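[marora-builders] Re: storing long blocks, bins or boxes?

Date: 5 Jun 2022
To: the Marora block builders list

On the bins-or-boxes question, somebody wrote:

> We have finally been given a proper cupboard and I am trying to work out
> what goes in it. Our long blocks are in the original cardboard boxes and
> the boxes are giving up. Lids split, corners gone. The Hollmann set came
> in a nice case but it takes forever to pack, everything has to go in flat
> and in rows, and with a group of kids at the end of the afternoon that
> just doesn't happen.
>
> Do people use open bins? Metal or plastic? And do you keep the colors
> apart, or is that asking for trouble? We have reds and greens mostly and
> some plain.

Oh, I am so glad you asked this, because I changed everything over in March and have been wanting to talk to somebody about it ever since!

Open bins, yes, yes, yes. We have 4000 blocks in the club if you count the little ones, and for years I was the person stacking them in rows while everybody else put their coats on. I like stacking blocks in rows. I'd still do it on a rainy evening with the radio on. But as a way of putting a whole club's worth away it was hopeless, and the day I tipped the first lot into a bin and just walked off was wonderful.

Go for metal if you can stand the noise. We tried plastic tubs from Nutel first and they were fine for the small cubes, but the sides bowed out once they were full of long pieces and then they wouldn't slide back on the shelf. Metal stays square. It does clang when a block goes in from any height (the kids adore this, the people in the next room less so). I cut a piece of felt for the floor of one of ours and it helped a lot, though it collects crumbs and I haven't bothered with the others.

Get one with a divider if you can find it, running the long way. We looked at some with a crosswise divider and for long blocks that's no good at all, you end up with two short square spaces and everything standing on end.
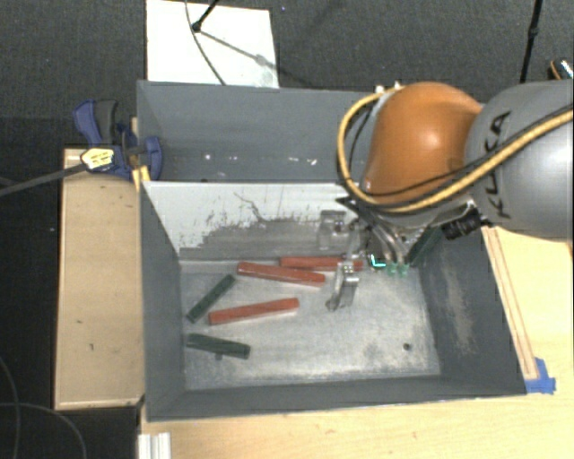 Colors are the part I have gone back and forth on, and I've ended up very happily in the middle. We keep a bin for the plain ones and let the reds and greens share, with no rule about who goes which side. The dark green is such a deep color that in a dim cupboard it can pass for black, but red you can find with your eyes half closed, and I love how they look together on a gray metal floor. They don't need to lie neatly either. Look at the reds in the front half of that bin, two of them close together by the divider and the third off on its own, pointing the other way. I could have any one of those in my hand in a second, and that's what sold me. In the old case you had to pry up the end of a row with a fingernail to get the first one out, and then the rest fell over anyway.

The thing to watch is how full you go. I was greedy at first and heaped them up, and long thin blocks knit together like pick-up sticks once there are a few layers. You pull one and half the pile comes with it. Now I put 80 in each compartment and stop. Yours may be a different size, so try it and see, but if you can't push your hand down flat and feel the bottom, take some out. We also leave one bin nearly empty for whatever is being used that day, and it lives on the floor next to the building mat. Best decision of the lot!

You mentioned the afternoons with kids. Tidying now takes us 10 minutes, and that includes the block that is always under the radiator. Little ones can do it too. They can't manage rows, but they can certainly drop a thing in a bin, and ours argue over who gets to do it. We do say "lay it in, don't throw it," with mixed results. The corners of the reds have a few dings to show for it. A light rub with fine sandpaper takes care of the wooden ones, so check what yours are made of before you try that.

Do keep the Hollmann case, please. It's lovely, and it's perfect for taking a small set to a school or a fair. We pack ours once a year for the Tistura open day and I enjoy doing the rows that one time.

A few odds and ends from our cupboard:

- Bins on the lowest shelf. A full one is much heavier than you'd think, and I say that as somebody with a sore toe.
- Check the inside edges with your fingers before you let children near a metal bin. One of ours had a sharp lip and I went along it with a file, then put tape over the top.
- No lids. We had 3 and they have all vanished, and I don't miss them. A tea towel keeps the dust off over the summer.
- Labels on the short end, if that's the end facing out. I did all of mine on the long side and had to do them again.

How deep is your cupboard, front to back? If you send the measurements I'll happily sit down with a pencil and work out what would fit, I find that sort of thing great fun. And I'd love to know what you build with the reds and greens together. We've been doing striped towers all spring and we're getting pretty good at them.

Happy building!

--
You are receiving this because you subscribe to marora-builders.
Replies go to the whole list.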